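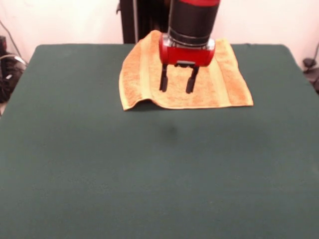
Orange hand towel on the green felt table, front-left corner turned up.

Hillton Towels – read me first

Welcome, and thank you for taking an interest in what is, when all is said and done, a big folder of pictures of household towels! Hillton Towels was put together for people who care about folding and putting away linen, and we hope it saves you a good deal of time at the ironing board.

What you get

There are 1000 pictures in the folder, and 439 of them have notes on the folds, written by hand over many pots of tea. The notes say whether the towel is flat or folded, which corners are lifted and which way the border stripes run. Please read them kindly – terry cloth is a fidgety thing to write about, and a curled corner and a small fold can look very much alike.

The table

We settled on dark green felt early on, as it has a soft, matt look that lets an orange towel stand out nicely. You may come across a darker patch on the felt here and there. We have left these in.

Known gaps

The 177 pictures in the Brarmont part have no notes yet; we hope to finish them in October. Another 20 have notes that two of us couldn't agree on, and those are marked "unsure" in the list.

Names and changes

Older copies were called Iment. The file list now follows the Sotiropoulos order, towels first and flannels after.

Last changed: August 10, 2024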